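From: Lorenz Bachmann
To: stringing-and-frames list
Subject: Re: Plirero stiffness claims (was: new Toprak frames, anyone hit with one?)

Hacer Dönmez wrote:

> I had the demo Toprak for a full week at the Flondham courts and I have to
> say I'm a believer. The rep says the new Plirero layup lets the hoop bend
> on slow swings and firm up on fast ones, so you get comfort on the touch
> shots and power when you go after it. My elbow felt fine all week, and my
> elbow never feels fine. Serve felt bigger too. They're doing 500 of them in
> the first run and the shop at Ziltotcombe is taking names. Is there any
> reason not to sell my old frames and buy two?

Hacer, I can think of a couple, and I'd hold off on selling anything until you've gone through them.

First, the "bends when you want, firm when you want" story. I have been stringing for long enough to have heard this pitch with at least four different names on it. Every frame bends more when you hit harder. If the Plirero layup really gets stiffer with swing speed, somebody at the company has a chart of it, and I would like to see the chart. I wrote and asked in July. I got back a very friendly note and the same brochure you have, with the same drawing of the wavy arrows.

Second, your elbow. Which strings were in the demo, and at what tension? Ask the shop. Demo frames go out with soft multifilament at low tension more often than people realize, and your old sticks have had poly in them for as long as I've known you. Put that same multi in your current frame, play a week, and tell us how the arm feels. It costs you one string job. Two new rackets cost a good deal more.

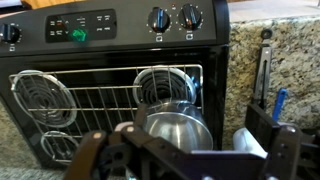

Stove beside a granite countertop.

Third, the serve. "Felt bigger" may well be true, but a fresh string bed at lower tension will do that too. Did anyone put a radar gun on it? I know there's one in the club closet at Flondham. Ten serves with each frame, somebody else writing down the numbers, and don't look at the readout until you're done. If the new one comes out ahead by more than your usual spread, I will say so on this list and mean it.

For what it's worth, I had one of these on my bench for an evening. It belongs to a junior whose father let me poke at it before I strung it. The brochure lists 38 holes more or less than nothing, by which I mean it talks about the drilling pattern for half a page and never gives the spacing. I measured it. Near the throat it is close to the old model, close enough that I used my old notes for the skips. The balance was a bit more head-light than printed. Strung weight is where I'd complain: the claim was 500 frames "matched to the gram," and the only way to check that is to weigh a few side by side, which I can't do with one. If anyone else here gets one in, weigh it strung and unstrung and send me both.

I don't think it's a bad racket. It strung up clean, the grommets went in straight, and nothing creaked. I hit with it for a few minutes against the wall and it was pleasant. My problem is with the price and with the wavy arrows.

As for "taking names," a shop that keeps a list also gets to call you when it's ready for your money. First runs get a second run if they sell, and there will be used ones by spring if they don't. You lose very little by waiting.

So, strings first, then radar gun, then talk to me about selling the old pair. If you do sell, I might take one of them, same grip size as mine.

Lorenz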